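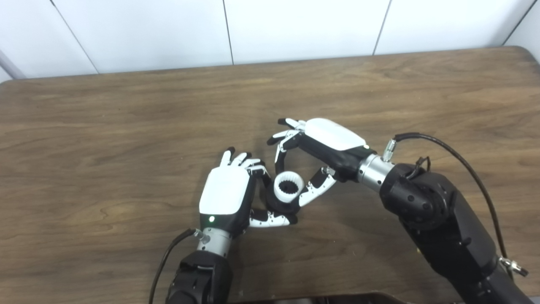
1/ Notes on the two-part job, white ring and black part. A few of you asked after the February post, so I'm putting it in one thread.

2/ The rings come from Medbridge in bags of 500. The black parts come from Borbély, 6 to a tray. Different suppliers, so check the fit before you open everything.

3/ Pull one ring from the top of the bag and one from the bottom. Try both on the same black part. If one goes on easily and the other needs a push, stop and measure.

4/ Our last order was 1,560 rings. We set aside 138 with a rough inside edge. Most of those cleaned up fine with a quick pass of fine paper. The rest went back.

5/ Keep the black part low over the table while you work. A white ring rolls a long way on a flat top, and if it goes off the back you'll be on your knees looking for it.

6/ The table is the wood one with the dark streaks. It has a few worn patches and I'm leaving them alone. White rings show up well on it. Black parts less so, especially late in the afternoon.

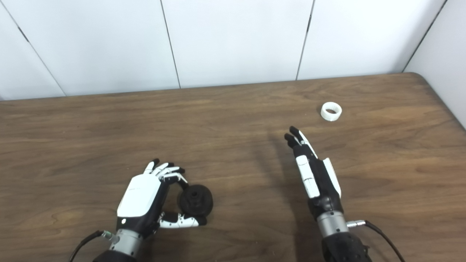
The black part, held just off the tabletop. Note the smaller step on the upper face.

7/ That step is what I look at first. Dust and bits of packing collect around the bottom of it. Wipe it with a dry cloth before the ring goes anywhere near it.

8/ Don't use oil. I tried a drop of the Kuvside stuff on one tray and it picked up lint all morning.

9/ Someone asked about Weren rings. They cost less and I haven't used enough of them to say. I have one bag on the shelf and will post when I get through it.

10/ Finished ones go back in the tray they came from, step side up - easier to spot one you skipped.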